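The Flimer Tabletop Loom, 2-Shaft

Hi, I'm Liên Hà, and I sell precisely one loom. I used to sell a bigger one as well, but it took up the whole back room and people mostly wanted to pat it, so now it's just the Flimer and the bits that go with it.

If you've been weaving on a frame loom and you're tired of poking the yarn over and under with a needle, you're probably ready for this. The Flimer is a rigid heddle loom, so one lift gives you the first shed and one drop gives you the second, and off you go. I made my first scarf on one in a long, rainy evening and wore it the next day with the ends still hanging out (I've since learned to hem).

What you get

The loom itself, in beech, sanded but not finished
One heddle, medium, good for most knitting yarn
Two stick shuttles
A warping peg and two clamps
A threading hook
A printed booklet, 8 pages, which I wrote myself and keep fixing

Price is $327. Shipping is on top and depends on where you are.

Putting it together

It comes flat. You'll need a Phillips screwdriver and a bit of floor. Lay out the side pieces with the notches facing each other, put the two rollers in, and only then tighten everything up. I see a lot of people tighten the first side all the way and then wonder why the roller won't go in! Leave it all wobbly till the end.

Give the wood a coat of wax before you start. I like the Akbulut beeswax, the plain one, but whatever you use on a cutting board will be fine too. Do the rollers twice. Skip the teeth on the ratchets, they don't want wax anywhere near them.

Which yarn?

For a first project, please use something smooth and a bit stretchy. A plain wool in a medium weight is lovely. Cotton is fine for the weft but it's unforgiving as a warp — any thread that's a touch looser than its neighbors will sag and you'll be stuffing bits of cardboard under it all afternoon. Mohair looks gorgeous and sticks to itself in the heddle like you wouldn't believe. Save it for later.

I carry the Zetstead wool on cones, 2000 yards each, which sounds like a silly amount until you've warped a couple of blankets' worth of samples. If you only want to try a color, write to me and I'll wind off a small ball for you.

Is it wide enough?

Depends what you're making. Scarves, table runners, towels, cushion fronts, yes to all of those. A blanket you'd have to weave in strips and sew together, which I do like doing, and the seams nearly vanish if you use the same yarn. If you want a one-piece blanket, this isn't the loom for you and I'd feel bad selling it to you for that.

Extra heddles

The fine heddle is for sock yarn and thin cotton. The coarse one is for chunky stuff and rag strips. Both are made by Flesonau and they click into the same slots as the one in the box. If you're buying just one extra, go for the coarse. Rag weaving is fast and cheap and it's how I finally got rid of a whole drawer of old pillowcases.

Ordering and returns

Orders placed before noon are usually packed up the same day, though December is a bit of a scramble and I'd give it an extra week if it's meant as a gift. You can send a loom back within a month if you haven't waxed it. Once it's waxed it's yours, I'm afraid, but I'll still happily help you sell it on to someone else on my mailing list.

Spare parts are always in stock. Ratchets and pawls are the ones that wear out, and the shuttles get lost (mine live under the sofa).
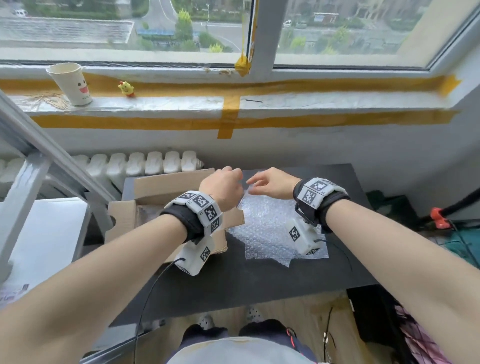 And if your warp's in a tangle and you can't work out why, send me a note with a photo and tell me which yarn you used. I answer in the evenings, usually with a cup of tea and something half finished on my own loom.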